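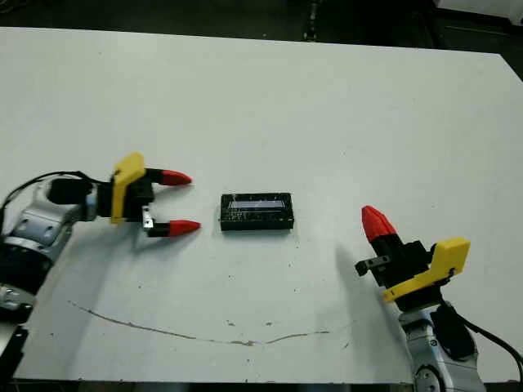
Zweiarmstation Skedau für kleine Schachteln und flache Gehäuse

Skedau übernimmt das Greifen und Ablegen kleiner, rechteckiger Teile am Packtisch. Zwei Arme arbeiten über einer gemeinsamen Tischfläche, jeder mit eigenem Parallelgreifer. Die roten Fingerspitzen lassen sich einzeln tauschen.

Bei Irnunano laufen 3 Stationen im Zweischichtbetrieb. Das Umsetzen der Teile von Hand ist dort entfallen, die Sichtprüfung liegt weiter bei den Mitarbeitern. »Früher stand ich die ganze Schicht am selben Tisch, jetzt betreue ich zwei Stationen und richte sie ein«, sagt Sharada Lobo. Neu dazugekommen ist Arbeit am Bedienfeld – dafür sind 2 Schulungstage vorgesehen.
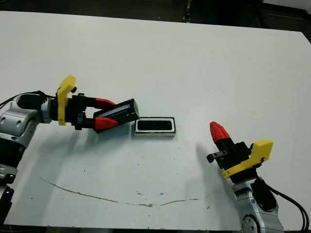 Lieferumfang und Bestellung

Zwei Arme mit Greifern und Kabelsatz, Steuerung Obi, ein Satz Ersatzfingerspitzen. Der Tisch gehört nicht zum Lieferumfang, vorhandene Arbeitstische können weiter genutzt werden.

Artikelnummer: 373
Ersatzfingerspitzen, Satz: 1,971 kg Versandgewicht
Einweisung vor Ort: Imad Tannous, Jadness
Liefertermine ab November auf Anfrage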